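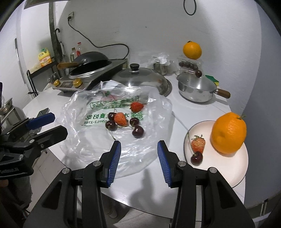 News > Education > Admissions

Print this page | E-mail to a friend

Henmont College opens second round for nursing places

Henmont College will take second round applications for its nursing diploma from August. There are 119 places, and 87 were filled in the first round. The form closes at 6 p.m. on the last day of the month.

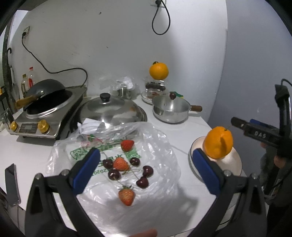
Applicants must pay the fee of $3000 before enrolment, said registrar Traian Nistor. Those who choose the nutrition stream will also attend a short kitchen class, with simple foods such as strawberries and cherries on the counter - no cooking experience is needed. Results will be posted at the Liew campus office.

Recent items
Gekness scholarship list released
Mudix Institute changes its entry test
Bus times for Liew campus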